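From: Ghada Majali
To: bikedden-residents list
Date: 22 May 2018
Subject: Re: [bikedden] ward boundary thing - is it worth putting in a submission??

Hi all, quick one as I'm between buses.

Short answer to the question below, yes, please put one in. Doesn't need to be long. Half a page is fine. Mine was a page and a bit and most of that was me going on about Prunora Road.

Numbers first as people keep asking. Under the draft map our ward goes to 1,895 enrolled voters. Clokance ward ends up with 1,183. That's before the new units at the old tannery site, none of which are counted yet. So one councillor each, and one of them has a fair few more doors to knock on. The council paper calls this "broadly balanced". Hmm.

The other option (map B, the one at the back of the paper, easy to miss) shifts the line to the creek and our side drops to 1,622. Still bigger than I'd like but the school, the shops and the hall all stay in the same ward. I'm for B. Others on here are not, fair enough, say so in your submission.

On the hall, the drop-in is upstairs at the Grímsdóttir building, not downstairs, the downstairs room is booked. Both maps will be up on the wall and there's someone from the council to take questions, I think just the one person. Bring your reading glasses, the street names are tiny.

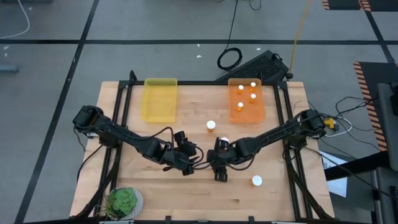 Grímsdóttir building, the butcher-block table.

Submissions close in June, end of the first full week. Email or paper both OK. If it's paper it has to be signed, and put your street address on it, not a PO box, they knocked some back last time over that. You don't have to be enrolled here to write in, so renters who haven't changed thier details yet can still have a say. But do change your details!

Also the petition. We have 44 signatures. Nice, but the council treats a petition as one submission no matter how many names are on it, so if you've signed please write your own as well. Even three lines in your own words. Don't copy mine, they lump the identical ones together.

Somebody asked offlist whether the sitting councillor has a view. Haven't heard. I rang the office twice and left messages. Will post if I get a reply.

Can whoever has the key to the noticeboard outside the chemist get in touch, I've got a colour copy of both maps to go up.

Sorry for typos, on my phone

Ghada

> Morning everyone. Got the boundary flyer in the letterbox
> and I can't make head or tail of it. Are we moving into
> Clokance or is Clokance moving into us? And do they
> read submissions or is it all decided already. Don't want to
> spend an evening on it if its a done deal. Also is the
> drop-in upstairs or downstairs, flyer just says "hall".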